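Wrist cam demos: keep or toss the blurry swing frames?

Forum: Home and Small Lab Manipulation > Data Gathering
Thread started 21st November

tesia_bench
Joined: May
Posts: 16

Hi all! Long-time reader, finally got something worth posting about. I've been gathering teleop demos for a sorting task with a two-finger gripper and a little camera at the wrist, and as of last night we have 700 episodes. I'm so chuffed, I did most of them after work with a cup of tea going cold beside me.

The policy does better than I'd dared hope on the grasp itself. It's the travel I'm unsure about. When the operator swings the arm over to the next bin the wrist tips right up, and for a moment the camera sees ceiling and streaks and not much else. My question is whether to trim those bits out before training or leave them in. I went through the lot by hand over the weekend and flagged 657 episodes with at least one stretch like this, so it's not a small corner of the set.

My gut says trim. Rainer Brandes, who shares the bench with me, says leave everything alone and go gather more. We've been having a very cheerful argument over it.

ghumman_arms
Moderator

Congrats on the 700! That's a proper effort for evenings only.

I'm with Rainer. Leave them in. The arm has to get through those same moments when it runs on its own, and if you cut them the policy sees a grasp, then a jump, then a different bin. You're teaching it that the world teleports. I did this to myself on a drawer task and the arm would get halfway through a swing and just sit there, dithering. Put the frames back, trained again, no more dithering.

Can you post a frame so we can see how bad it gets?

pornon_pete

Going to disagree with the mod, politely! It depends a lot on how fast your operator moves. If the wrist view is mush for a long stretch and you have no second camera, the network has nothing to hang on to except the joint readings. In my set it started leaning on those and ignoring the picture even when the picture was good. I trimmed the worst, slowed my operators down, and the grasps got noticeably better.

So my vote is trim the old stuff, and record the new stuff slower.

ghumman_arms
Moderator

Did you trim and slow down at the same time, though? Because if so you can't tell which one helped.

pornon_pete

Ha. Fair cop. Same week, yes. I still think it was both, but I can't prove it.

tesia_bench

Sure, one from the swing between bins. The fingers are nice and crisp, being bolted to the same wrist as the camera, and everything behind them has gone to streaks. Gripper's empty at this point, nothing between the fingers at all. The bright stuff is the ceiling grid. There's an orangey smear on the left and I've looked at it a dozen times without working out what it is.
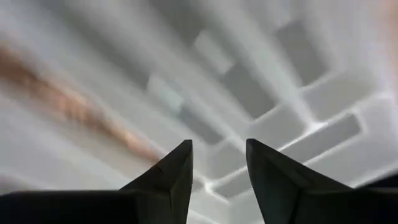 Reply from lubica_k

Ľubica Kolář here, I look after the demo sets for a hobby project called Bodidow. Great frame, thanks for sharing it! I'd say it's more useful than it looks. Those sharp fingertips with a clear gap between them tell the network the gripper is open and holding nothing, and that's worth knowing in the middle of a travel move. The background is rubbish but the foreground is fine.

What I'd do is keep every frame and add a label per stretch: reach, grasp, travel, place. Then you can weight travel lower in training without cutting anything, and if Pete turns out to be right you can drop it later with one line of config. You never get back what you delete.

I do agree with Pete on slower operators. We put a speed cap on the leader arm and people grumbled for a day and then forgot it was there.

tesia_bench

Oh, I like the labels idea a lot. Is there a quick way to do it? I really don't want to go through 700 episodes by hand again, my eyes are still square from the weekend.

Reply from lubica_k

Use the joint velocities. Anything above a threshold with the gripper command open is almost always travel. Check a handful by eye, nudge the threshold, run it over the rest. The only ones that fooled my script were when the operator dropped something and lunged after it. Those are worth finding anyway, they're brilliant recovery examples.

pornon_pete

Seconding the recovery examples. I used to throw out any episode with a fumble in it and my policy had no idea what to do when a part slipped. Keeping the fumbles was the best change I made all year, well ahead of anything I did to the network.

Shorter exposure is worth trying too, if your lights can handle it. Your ceiling looks bright enough in that shot. The streaks would shrink even at the same arm speed.

gripper_gran

Jumping in as a newer member. Wouldn't changing the exposure partway through mean you've got two kinds of data, old streaky and new crisp? Would the arm get confused if it only ever runs on the new setting?

ghumman_arms
Moderator

Good question, and welcome! A mix is usually OK, and can even help a bit. What bites you is when the old setting only covers one task or one bin, so the network learns "streaky means bin A". Record a few on every bin with the new setting and you should be fine. And write the setting into the episode notes. Please, everyone, write it in the notes. I have a folder from last year I can't use for anything because I didn't.

pornon_pete

I'd be more careful than that. I'd keep the exposure fixed for a whole training set and start a new one if I changed it. But I'm fussy about lighting and always have been.

tesia_bench

This has been so helpful, thank you! Here's the plan. I'm leaving the original episodes untouched and running a velocity script over them tonight to tag the travel. Then I'll train twice on the same seed, once with travel at full weight and once turned down, and run both on all 5 bins. Exposure stays put until that's finished, so I don't end up in Pete's spot of having changed two things at once (sorry Pete).

Rainer is unbearable, by the way. He read the mod's first reply out loud.

pornon_pete

No offence taken. Tell him I still say slow down.

Reply from lubica_k

Post the numbers for both runs, even if they come out the same. And if the script gets muddled on the place moves, send me a message and I'll share my thresholds. They're for a different arm but they'll get you close.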